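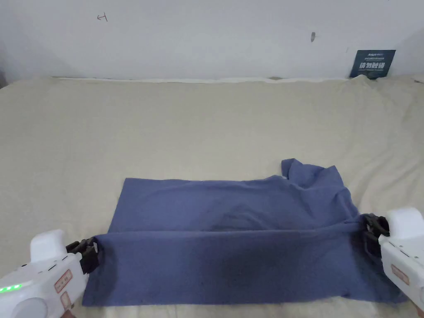
Gholamreza Mirzaei has folded other people's clothes for a living since he was nineteen, first in the back of a dry cleaner's and now at Welus, a wash-and-fold shop he runs with Holger Engström. He says knits are where new hires lose the most time. A soft shirt like the blue-gray one, doubled over across the middle on a beige cloth, will move with every touch. "You take both ends of the fold at once," Mirzaei says. "If you pull one end and then go back for the other, the whole thing turns on you and you start over."

He trains people on T-shirts before he lets them near anything with buttons. The first week is mostly crooked hems. "I don't correct it right away," he says. "I let them stack ten of them. Then they look at the stack from the side and they can see it leaning."

Engström keeps the books and drives the van. He didn't fold at all when the shop opened. "I had a drawer at home, and things went in the drawer," he says. He learned during a bad September, when two employees left in the same month and the hotel in Plemitz was still sending its staff shirts every morning. By the end of it he could do 80 shirts in a shift. Mirzaei says they were acceptable.

The two disagree about folding boards. Engström bought seven of them from a supplier called Csizmadia and still uses one for the hotel orders, where every shirt has to come out the same width. Mirzaei prefers a flat covered surface with nothing on it. "The board makes a hard crease," he says. "On a knit I don't want a hard crease. I want it to lie there." He smooths each layer from the center out and leaves the collar until last. If a flap stands up at the corner, he flattens it with the side of his hand before he makes the next fold.

He is stricter about damp. Anything that feels cool at the seams goes back on the rack, even when the customer is waiting at the counter. "Fold it damp and by the evening it smells like a basement," he says. "Then they bring it back, and I wash it for free."

Customers sometimes ask him to show them how it's done, and he does if the line is short. Most of them want to know how to get more into a suitcase. He tells them to take fewer shirts.

Welus, 2630 Stilitz Road | Contact us | Copyright Welus, all rights reserved | Back to top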